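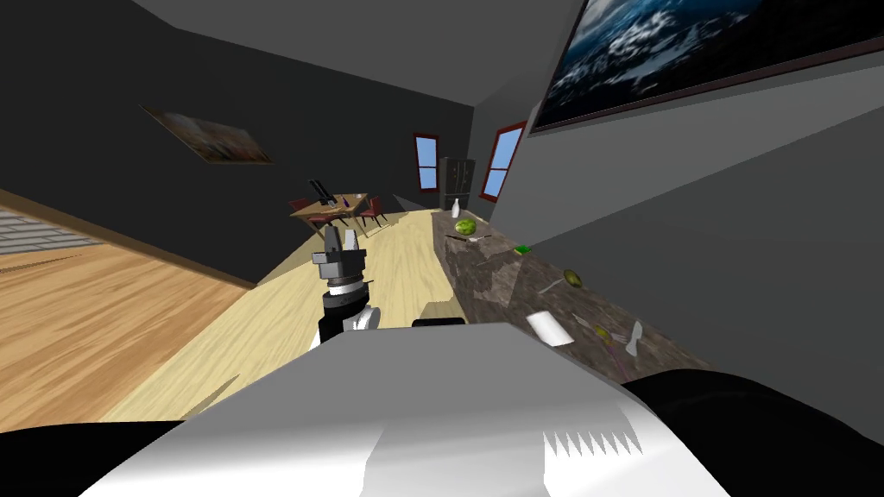 Setting up the kitchen world for a two-arm home robot, part 2: camera, counter and the first reach

In part 1 we installed the simulator and loaded the robot model. Now we put the robot in a kitchen and make one arm reach forward from the head camera view. I do this before I try anything on the real machine, which I am building in the shared workshop in Sindton. A mistake in simulation costs me a restart. A mistake in the workshop cost me a wrist motor in August.

What you need

The robot model from part 1, with both arms and both grippers.
A house world with a kitchen. I use the one that Yae Koyama made for our group, but any house with a long counter will do.
A gamepad or two small leader arms. I drive with the Vutus pad.

Step 1. Place the robot

Open the world file and find the start pose. Put the base on the open floor, beside the near end of the counter, and turn it so that it looks along the counter to the back of the room. Do not start too close. The shoulders are wider than you think when you see only from the head, and mine went into the counter at the first try.

Save the pose with a name. You will come back to it many times.

Step 2. Tilt the head camera

Tilt the camera down until the top of the torso fills the bottom of the view. Many beginners want to hide the body, because it takes space. Please keep it. When you drive by camera, the torso is your only fixed reference, and it helps you judge how far the gripper has gone.

Step 3. Load the objects

Objects are in a separate list, one per line, with name, position and mass. For the counter I have a watermelon, a bottle, a knife and some small things. On the dining table there are a bottle and a glass for a later part.

Set the mass of every object. If you leave the field empty, the loader writes zero and the object behaves very strangely when touched. The watermelon in my list is 2497 grams. This is a small watermelon, but the arm cannot lift a bigger one, so I stay with it.

After loading, let the world run 2000 steps without moving the robot. Things should settle and then stay still. If a fork is shaking or sliding, raise its start height a little and load again.

Step 4. Raise one arm

Keep one arm low and move only the other. Bring the forearm forward first, then turn the wrist until the fingers point up. I call this the "ready" pose. From here the fingers are easy to see against the floor, and you can check that they are parallel. If one finger leans, the zero position of the gripper is wrong in the model file. Correct it there, not in the driver.

Step 5. Compare the joint numbers

Print the joint values in the ready pose and write them down. Then send the same values to the real arm, at low speed, with your hand on the stop button. Cor Van Acker taught me to do this one joint at a time — it is slow, but you find a reversed sign before it becomes a crash. On my Sundero arm the elbow was reversed.

Common problems

The view is very slow: turn off reflections on the torso. A glossy body looks nice and eats the graphics card.

The gripper passes through the counter: the counter has a picture mesh but no collision mesh. Add a simple box under the surface.

The arm trembles in ready pose: lower the gain. I went down to 100 and it became quiet.

In part 3 we drive along the counter and pick up the bottle. Sota Matsuda has already sent me a better grasp script, and I will include it with his permission.

Last changed: September 2023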